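Setting up your Tefera bedroom heater
Section 3: Finding a spot and switching on
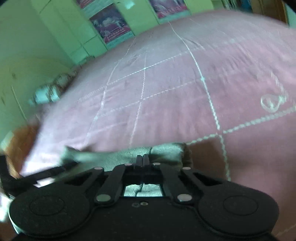

I've put the Tefera in a few different rooms by now, and the spot you pick matters more than any setting on the dial. Keep it 3 feet from anything soft, and I mean anything! Curtains, pillows, the lot. Bedding is the one people forget, so with a bedspread like the pink one with the white grid, measure from the edge of the fabric, not from the mattress (mine hangs out a good bit further than I thought). Posters on the wall count too, so don't park the heater underneath them.

1. Stand the heater on a flat, bare floor. Rugs make it wobble and the tip switch will keep cutting it off.

2. Plug it straight into the wall. No power strips, please.

3. Turn the dial to LOW, which is 500 watts, and let it run with the door open. You'll get a dusty smell the first time - mine cleared after 2 tries.

4. Now set your temperature and shut the door.

Note: If you bought the Mivuditz wall timer, set it up after step 4. It gets confused if the heater hasn't been run yet.

Caution: Never drape clothes over the top grille, even for a minute. Unplug the heater and let it cool before you move it.

Wheels are covered in Section 4.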